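Call for participants: Hostotier, series two

Oyelaran is looking for households to take part in the second series of Hostotier, an observational documentary series made for streaming and regional broadcast. Filming takes place in and near Ronport. Applications are open now and close at 5 pm on the last working day of December.

About the programme

Hostotier follows people who share a home with at least one person they are not related to. Each episode runs for 37 minutes and covers one household over a filming period of four weeks. There is no presenter, no prize, no vote and no elimination. Interviews are recorded separately and used as voice-over.

The first series had six episodes, all made in Sakow. The second will have eight. The format is unchanged, apart from a longer filming period and the addition of a short follow-up visit three months after the main shoot.

Who can apply

A household is eligible if all of the following apply:

It has between three and seven permanent residents.
At least two residents are not related by blood, marriage or civil partnership.
Every adult resident agrees in writing to be filmed.
The property is within the Ronport travel area (see the postcode list sent with the application pack).
No resident is employed by Oyelaran or by any company supplying the production.

Children may live in the household. Those under 16 are filmed only with the written agreement of everyone who has parental responsibility, and a licence is obtained for each child where the law requires one. A chaperone is present whenever a child is on camera.

Tenants must have written permission from the landlord or letting agent before the contract is signed. It is not needed at the application stage. The production will supply a standard letter for this purpose.

Lodgers count as residents if they sleep at the property four or more nights a week. Short-stay guests do not.

What taking part involves

The crew consists of a director, a camera operator, a sound recordist and a production assistant. They attend on up to four days in each week of filming. The normal filming day runs from 8 am to 6 pm with an hour's break, and up to three evenings may be added by agreement. Residents may go to work, school or appointments as usual and are not asked to stay at home for filming.

Small fixed cameras are fitted in the kitchen and one other shared room. They are switched on only during agreed hours, and a light on the housing shows when recording is under way. No cameras are placed in bedrooms, bathrooms or toilets. Hand-held filming in a bedroom takes place only at the request of the person who sleeps there.

Each adult gives two recorded interviews of up to 90 minutes, one in the first week and one after the last day of filming. Interviews are held at the production office in Ronport. Travel is paid.

Payment and expenses

Each adult resident receives a disturbance fee of £200 per week of filming. The household as a whole receives a further £2,000 on completion of the main shoot, divided equally among adult residents unless they all agree otherwise in writing. Both sums are paid by bank transfer within 30 days of the last filming day. The follow-up visit is covered by the completion payment.

Electricity used by production equipment is metered and refunded. Damage is recorded on an agreed form and put right at the production's cost. Participants are responsible for their own tax affairs and should check whether the payments affect any benefit they receive.

Editing and withdrawal

Editorial control remains with Oyelaran. Participants are shown a near-final version of their episode before delivery and may point out errors of fact and matters of safety or privacy. Requests of other kinds are noted but need not be acted on.

Any participant may withdraw up to the end of the second week of filming without giving a reason. If one adult withdraws, filming of the household stops and fees are paid up to that date. After the second week, withdrawal is considered case by case by the series producer and the welfare adviser. The welfare adviser is independent of the editorial team and can be contacted before, during and for twelve months after broadcast.

Selection

The first series drew 184 applications, and a similar number is expected this time. Applications are read in the order received, but early submission gives no advantage. Selection is in three stages: the written form, a video call with all adults present, and a home visit lasting half a day. Background checks and a psychological assessment are carried out after the home visit and before any contract is offered. Households not selected are told by email at each stage. Individual feedback is not given.

How to apply

Request an application pack from the Hostotier casting desk, using the contact form on the Oyelaran website. One form is completed per household. Please include:

a list of all residents, with ages and usual working hours
a description of how the shared rooms are used, up to 300 words
a simple floor plan, which may be drawn by hand
up to five photographs of shared rooms

Do not send original documents or video files at this stage. Large print and audio versions of the pack are available on request. Application data from households not selected is deleted six months after casting closes.

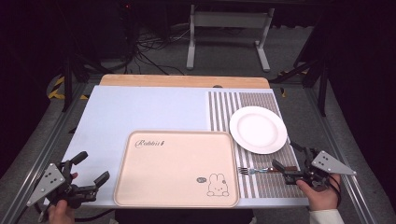

Can a household apply if one of its members is due to move out before filming starts?

It can apply, but the person leaving should be marked on the form as a departing resident, and the household must still have at least three permanent residents on the first day of filming. If a new resident is due to take the room, that person must complete the consent section and attend the home visit.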